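Getting Sticky Residue Off Desks, Shelves and Tabletops

3 min read

Tape, price labels and glue drips all leave the same sort of gummy patch, and most of it will come off with things you already have in the house. Start with the mildest method and move up only if you need to.

Warm water and dish soap come first. Wring out a cloth so it is damp, lay it over the patch and leave it for 2 minutes. Then push the softened glue toward the middle with an old plastic card. Don't use a kitchen knife or a razor blade on a painted or coated top. The scratches collect dirt and you will see them every time the light comes in from the side.

If the soap does nothing, rub in a few drops of cooking oil with your fingertip. Oil works well on paper labels and the yellow glue from old packing tape. Give it half an hour, wipe, and wash with soap again. Keep oil off bare wood, where it leaves a dark spot that has to be sanded out.

Duct tape is the hardest of the common ones. Pull it back low and slowly, almost flat against the surface, and warm it with a hair dryer on the low setting as you go. The threads tend to stay behind when it is pulled straight up.
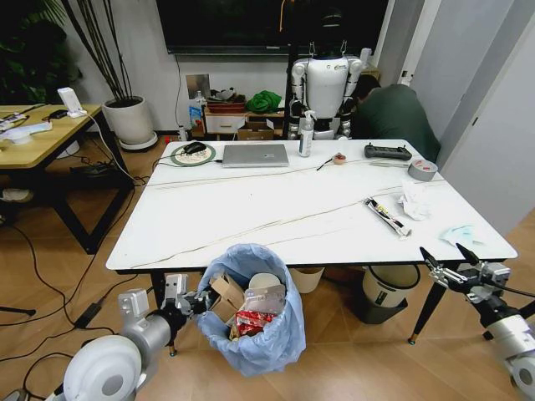 Can I use hand sanitizer to take tape residue off a white tabletop?

Alcohol-based sanitizer works on most tape glue, though it can dull some finishes, so try a dab on the underside first. Put a pea-sized amount on a cotton pad, press it on the patch for 30 seconds and wipe in one direction. Rinse with a damp cloth afterward. The gel thickeners dry to a film that attracts dust.

Cured super glue is a different job. Acetone will soften it, but acetone also eats plastic, paint and many varnishes. On glass or glazed tile it is fine. On anything else, I would scrape off what comes away easily and leave the rest. Silicone sealant is best trimmed close with a plastic scraper and then rubbed off with a dry, rough cloth.

Margus Eglītis wrote in to say he uses a pencil eraser on small label marks. I tried it on a shelf and it worked, with plenty of crumbs to sweep up.

Open a window when you use alcohol or acetone, and keep both away from the stove. Let the pads dry outdoors before they go in the trash.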